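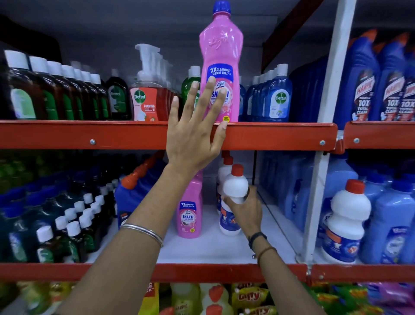
Shooting notebook, August 2022

OK, picking this up again after a long gap. Last real entry was February and it was mostly me complaining about the rim in the old gym, so let's pretend that one didn't happen.

Two sessions with Amado Mangubat this week, 700 shots in total, all catch and shoot, all from the left side. He's the Brellham wing everybody calls a shooter, and I wanted to see what we have before the season starts and the coaches get hold of him. Short version: the release is lovely and the feet are a mess. When he hops into the catch he's square and the ball comes out high and soft. When he steps in (right, left, the way Kuslow taught everyone) his hips stay open and he drags the ball back across his face to fix it. You can hear it too – the step-in misses are nearly all front rim.

Naveed rebounded and kept the chart. He thinks I'm making too much of the feet and that it's plain tired legs, as the step-in block came second both days. Fair point! Next time we flip the order and find out. I should have thought of that before we started, but there you go. 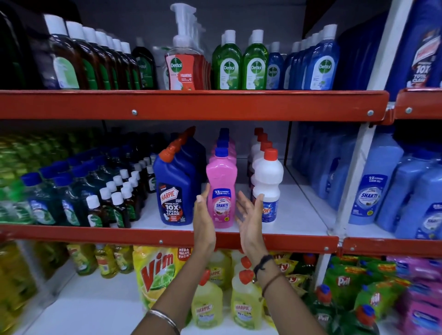 Page last changed: August 2022, by Solveig Sundqvist

More on Amado. I went back through the Orarholm game film with Gunnel Lundgren, every catch he had on the wing, 109 of them. What jumped out at both of us was how often he catches with his heels down. He's standing there watching the drive like a guy in the front row, then the pass comes and he has to load up from nothing. By then the closeout is on him, so he puts it on the floor, and the dribble is (sorry, Amado) not the part of his game we want to see more of.

So the plan for now:

Hop only, no step-in, until he stops thinking about it.
Heels up before the pass leaves the passer's hands. Gunnel yells if they aren't.
Step-in block goes first when we test again, hop block after.
No moving back past the line yet. He'll ask. The answer is no.

Sumeya Mamo wants to try the same thing with the Viklund kids, who are younger and mostly shoot from the hip anyway. I said go ahead, but don't chart makes with that group, just chart feet. They get so wound up about makes.

Still to sort out: the passing machine throws everything at the knees and I can't get the angle to hold. Naveed says there's a washer missing. I'll take the side panel off before the next session and look.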